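Vollside abre en Ginberg un programa para enseñar tareas a los robots con la mano y a distancia

Ginberg, 22 de febrero de 2019. Vollside tiene la alegría de anunciar la puesta en marcha de Plirnivia, un programa de formación y de desarrollo dedicado a una idea que llevamos tiempo acariciando: que una persona que conoce bien su oficio pueda mostrarle a un brazo robótico cómo se hace una tarea, sin tener que escribir una sola línea de código y sin esperar a que alguien de otro departamento encuentre un hueco en la agenda.

El programa se ha preparado junto con Tennant, nuestro socio de siempre en materia de integración, y ofrece dos maneras de enseñar. En la primera, la persona toma el brazo por la muñeca y lo guía físicamente por el recorrido, deteniéndose donde haga falta para cerrar o abrir la pinza. En la segunda, lo conduce con un mando desde su propio puesto, que puede estar en la misma sala o en otro edificio. En ambos casos el sistema guarda los movimientos, y de las demostraciones reunidas se aprende después una conducta que el brazo intenta repetir por sí mismo.

«Hay quien lleva media vida colocando piezas y lo hace de una forma que no sabría explicar por escrito, pero que enseña en un momento si le dejas las manos», comenta Morfudd Hughes, directora del programa. «A esas personas las queremos cerca. Durante las pruebas hemos aprendido muchísimo de ellas, y también hemos tenido que cambiar cosas que en el papel nos parecían estupendas, empezando por el mando, que en su primera versión era bastante incómodo».

La tarea con la que arranca el curso es de colocación. El participante trabaja en una escena simulada, lleva la pinza hasta uno de los bloques blancos repartidos por el tablero, lo sujeta y lo traslada a una de las cuatro ranuras del panel elevado. Parece poca cosa, y lo cierto es que los primeros intentos suelen salir torcidos (los nuestros también salieron así, y guardamos unos cuantos con cariño). Los bloques cambian de sitio entre una demostración y la siguiente, de modo que no basta con memorizar un único recorrido. 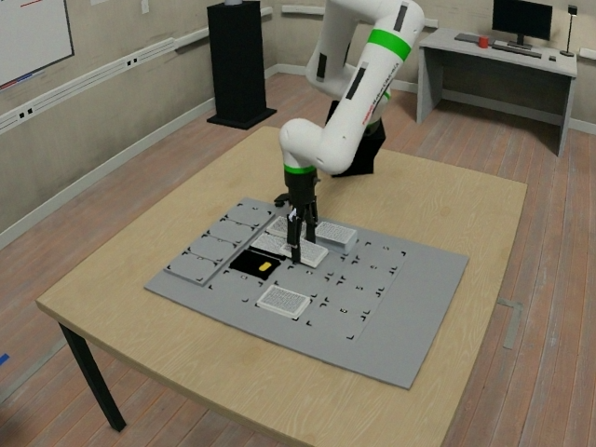
Última modificación de esta página: 22 feb 2019

La simulación ocupa un lugar importante en Plirnivia, y nos gustaría explicar por qué le hemos dedicado tanto esfuerzo. Quien maneja un brazo a distancia por primera vez tiende a ir demasiado deprisa al bajar o a cerrar la pinza antes de tiempo, y en el simulador puede equivocarse con toda tranquilidad, volver al principio y probar otra vez. El mando es el mismo que se utiliza después con el equipo físico, así que la costumbre que va cogiendo la mano no se pierde al cambiar de sala.

Hemos procurado, además, que el entorno virtual se parezca a un lugar de trabajo corriente, con su mesa de madera clara, su pizarra y hasta una taza roja junto al teclado. Homa Najafi, responsable de simulación, defendió estos detalles desde el primer día. «A la gente le cuesta concentrarse en un brazo que flota en medio de la nada», cuenta. «Cuando lo ve sobre una mesa, en un cuarto que podría ser el suyo, se sienta de otra manera y empieza a juzgar mejor las distancias. La pinza tiene los dedos largos y finos, y desde ciertos ángulos engaña un poco, conque toda ayuda es bienvenida».

En la fase preparatoria, que comenzó en octubre, participaron 58 personas procedentes de talleres, almacenes y centros de formación de la comarca. Entre todas grabaron 1.000 demostraciones, de las cuales 385 se hicieron guiando el brazo con la mano y el resto mediante control remoto. Todas se han conservado, incluidas las fallidas, y las usaremos como material de estudio en las sesiones de grupo, donde se comentan con calma los titubeos, los rodeos y esas pequeñas correcciones de última hora que cada cual hace a su manera.

El curso se impartirá en grupos de 10 participantes en las instalaciones de Vollside en Ginberg. La primera parte transcurre íntegramente en el simulador. Más adelante se pasa al guiado manual con un brazo físico, siempre con un instructor al lado, y por último se vuelve al control remoto para grabar una tarea propia, traída por el participante desde su lugar de trabajo. Tennant se encarga de estudiar con cada empresa si esa tarea puede llevarse a la práctica y qué cambios pediría en la instalación.

No se exige experiencia previa en robótica ni en programación. Sí pedimos, en cambio, algo de paciencia y ganas de repetir, porque una buena demostración rara vez sale a la primera y las mejores suelen llegar cuando uno ya ha dejado de pensar en el mando.

«Me encantaría que viniera también quien mira todo esto con recelo», añade Morfudd Hughes. «Las preguntas más útiles de estos meses nos las han hecho personas que entraron con los brazos cruzados».

Las empresas y los centros interesados pueden solicitar plaza en la recepción de Vollside o a través de su contacto habitual en Tennant. Los periodistas que deseen asistir a una sesión y probar el mando serán recibidos con mucho gusto, previa cita con el equipo de Plirnivia.

Acerca de Vollside

Vollside desarrolla programas y equipos para la enseñanza de tareas a brazos robóticos mediante guiado manual y control remoto. Tiene su sede en Ginberg y colabora con talleres, almacenes y centros de formación profesional.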